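4. Marking and stitching the first lines

Before you start: thread the Suselix with the same color in the needle and bobbin, and fit the Kultari walking foot. Set the stitch length to 3. Sew a few inches on scrap fabric first and check both sides.

4.1 Press the cloth from the wrong side. Use steam on cotton only.

4.2 Lay the cloth flat on a table, right side up. Smooth it from the middle toward the edges with your palms.

4.3 Choose your guide lines. On plain cloth, draw them with a washable marker and a long ruler. On striped or checked cloth, use the pattern itself and keep the stitching next to a stripe.

Dark thread shows up well on a pale ground, and a wavy line is more forgiving than a straight one.

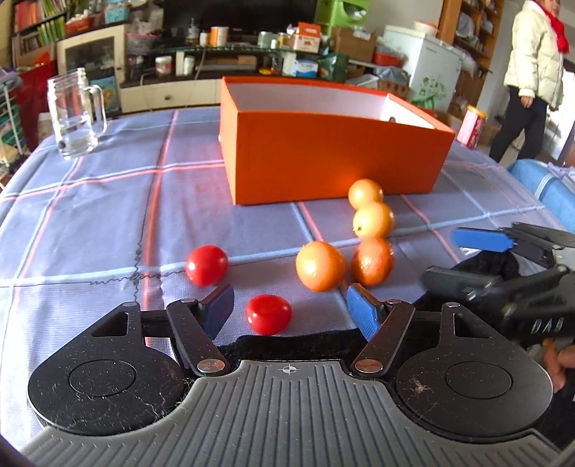 4.4 Pin or baste along the first guide line. Place a pin every 5 inches and remove each one before it reaches the foot.

4.5 Sew the longest line first, then the lines that branch from it. Leave thread tails of a few inches at each end - do not backstitch.

Note: A full-size tablecloth takes around 30 minutes to baste by hand.

Caution: Switch off the machine before changing the needle or cleaning under the plate.

4.6 Pull the tails to the wrong side, knot them and trim.

If the stitches skip, change the needle and rethread. If the cloth puckers, loosen the top tension by half a step and test again on scrap.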